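Kitchen roll

Kitchen roll, also called kitchen paper or kitchen towel in Britain and paper towel in most other English-speaking countries, is a soft, absorbent paper sold in a long strip wound on a cardboard tube and marked off into sheets by lines of small holes. It is used for wiping up spills, drying hands and food, cleaning windows and worktops, and a great many other small jobs about the house that used to fall to a cloth. It is a close relation of toilet paper and the paper handkerchief, and often comes out of the same mills, but it is made to stay in one piece when wet, which its cousins are not.

Name

The name differs a good deal from one place to another, and even within one family people may not agree. "Kitchen roll" is the everyday term over most of the United Kingdom and Ireland, and strictly speaking it means the whole roll, though plenty of people will ask for "a bit of kitchen roll" when they want a single sheet. "Kitchen towel" is what is often printed on the wrapper, and it can cause some confusion, as the same words may also mean a tea towel. In North America "paper towel" covers both the household roll and the folded sheets found in public washrooms. In Britain those folded sheets are usually just "hand towels" or "paper hand towels", and few people would think of them as kitchen roll at all.

History

Paper had been used for wiping and wrapping for many centuries before anybody thought of selling it for the kitchen. Disposable paper towels in something like the modern form appeared in the United States in the early years of the twentieth century, and they were at first meant for washrooms in schools, railway stations, hotels and other public buildings. The worry of the day was the shared cloth towel, which hung on a hook or a roller and was used by everyone who came through the door, and which was more and more blamed for passing on colds and worse. A towel that could be thrown away after one use was an easy thing to recommend.

The move into the home was slower. A household that had a drawer full of rags, and a wash day to boil them on, saw little reason to pay for something that would go straight in the bin or on the fire. Rolls for the kitchen were on sale in America between the wars, but it was only after the Second World War, with the spread of self-service shops and fitted kitchens, that they became an ordinary purchase. Britain and the rest of Europe came to the habit later still, and many older people can well remember the first roll that came into the house, and being told to go easy on it.

The writer Candela Villanueva, whose short book on household paper is a favourite with people who like this sort of thing, points out that for a good while the roll was kept for visitors and for draining chips – the cloth still did everything else. She puts the real change down to the wall-mounted holder, which brought the roll out of the cupboard and within reach of a wet hand.

Manufacture

Most kitchen roll is made from wood pulp, either new or recycled, and very often from a mixture of long and short fibres. The long fibres, which come from softwood trees such as spruce and pine, give the sheet its strength, while the shorter hardwood fibres make it softer to the touch. Bamboo and straw are also used by some makers.

The pulp is mixed with a very large amount of water and spread in a thin layer over a moving mesh, where much of the water drains away. What remains is pressed and carried on to a large heated cylinder, and once it is dry a blade scrapes it off the surface. This scraping, known as creping, crinkles the paper into tiny folds too small to notice, and it is these that allow the sheet to stretch a little and take up more liquid. A small quantity of resin is added to the pulp beforehand so that the fibres keep hold of one another when wet. Without it a sheet would fall to bits in the hand much as toilet paper does (and is meant to).

The paper leaves the machine in enormous reels, which are afterwards unwound, embossed, joined into layers, perforated, rolled on to long cardboard tubes and finally sawn into rolls of the width the shops want. In mill language this second half of the work is called converting. The mill at Osstead, which is a modest one by the standards of the trade, keeps its converting hall in a separate building from the paper machine, so that the dust from the saws does not find its way back into the wet end.

Plies and embossing

A layer of paper is called a ply. The cheapest rolls have a single ply, the commonest have 2, and thicker ones are sold as a better quality for those who are willing to pay for it. More plies do not by themselves mean a stronger towel, as much depends on the fibre and on how the layers are joined, but they do make for a thicker one, and the little gaps between the layers give the water somewhere to go.

The raised pattern found on nearly every roll is put there by passing the paper between engraved rollers. It may be dots, diamonds, leaves, waves or something more ambitious, and while it is partly there for looks, it also helps hold the plies apart and adds to the thickness of the sheet. Teun Hendriks, who spent most of his working life engraving rollers, used to say that a customer would choose the flowers every time and then go home and complain that they scratched. Plain dots have outlasted most of the fashions.
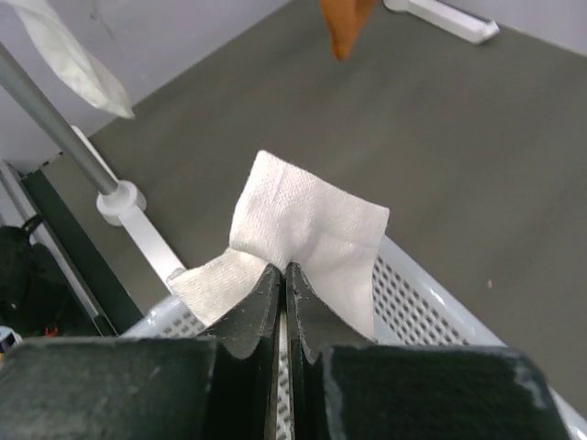
Coloured printing is another matter and has no effect on how the towel works. Borders of fruit, cockerels and coffee cups were very popular in Britain for a time, and printed rolls still turn up in the shops before Christmas, but the general taste has moved towards plain paper.

Sheet size

Sheets are sold in a number of sizes, and the size is not always easy to find on the wrapper. Rolls with the perforations set closer together, often called half sheets or "choose your size", came in later and have found a loyal following among those who hate to use a whole sheet on a single drip. People who are used to the older sort tend to tear off two of them without thinking, which rather defeats the purpose.

Measuring absorbency

There are several ways to test how much liquid a towel will hold. In the simplest, a dry sheet is weighed, laid in a tray of water until it is soaked through, lifted out to drain for a set time and weighed again. The result is given as grams of water held for each gram of paper, and good kitchen paper will take up several times its own weight. How quickly it does so is measured separately, by timing a small drop as it sinks in. The strength of the wet sheet is tested by pulling a strip until it parts.

Teodoro Marín and Dayana Condori, in a comparison of household rolls published on 29 May 2019, tried 32 kinds in this way and found that price was only a fair guide. A few of the cheaper rolls held as much water as the dearest, although they were inclined to tear when wrung out.

Uses in cooking

Cooks use kitchen roll to pat meat and fish dry before frying, to drain bacon and fritters, to line the box in which washed salad is kept, and to wipe a thin film of oil round a pan. A sheet is sometimes laid over food in the microwave oven to catch splashes, and for this a plain, unprinted paper is generally advised. Damp sheets are also handy for stopping a chopping board from sliding about, and for sprouting cress or starting off slow seeds, which is how a good many children first meet the stuff.

Disposal and the environment

Used kitchen roll is not normally accepted with waste paper, as the fibres are already short and are likely to be greasy or dirty. Sheets that have only been used for water or vegetable scraps can go on the compost heap, torn up a little, where they rot down quite happily. They should not be flushed away, for the same resin that makes them useful in the kitchen keeps them whole in the drains.

Reusable cloths remain the chief alternative, and many households keep both, with a cloth for the worktop and the roll for anything unpleasant.

See also

Blotting paper
Dishcloth
Paper handkerchief
Tea towel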